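How to Move Office Chairs Across a Wood Floor

Mesh-back chairs on five-star bases roll easily, and that is how floors get marked. We went through this last November when we moved our work area at Clullow to the brick-walled side of the room.

What you need
Dry cloth, small brush, floor cleaner (we use Drident), painter's tape.

1. Clear the path
Pick up power strips and cables or push them against the wall. Sweep the boards. Grit caught in a caster will scratch a finish in one pass.

2. Clean the casters
Tip the chair on its side on a folded blanket. Brush out hair and thread, then wipe each wheel.

3. Set the chair for moving
Lower the seat all the way and lock the tilt. If there is a headrest, leave it on but don't pull by it — the clip is the weak part.

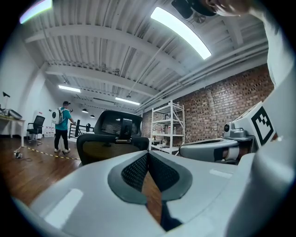
4. Take hold in the right place
Stand behind or in front of the chair and hold both sides, at the edge of the backrest or at the armrest. Push slowly and keep all five legs of the base on the floor.

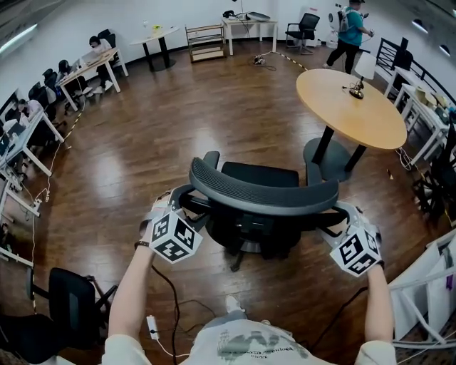 Go around floor tape, and lift the chair over any cable you couldn't move. Ours weigh little enough for one person. Alcides Sampaio, who refinished our floor, suggests soft rubber casters on any wood surface.

5. Park it
Leave room to pull the chair out without hitting the desk behind. Mark the spot with painter's tape if you have several to place, and peel the tape the same day.

Ysaline Jacquet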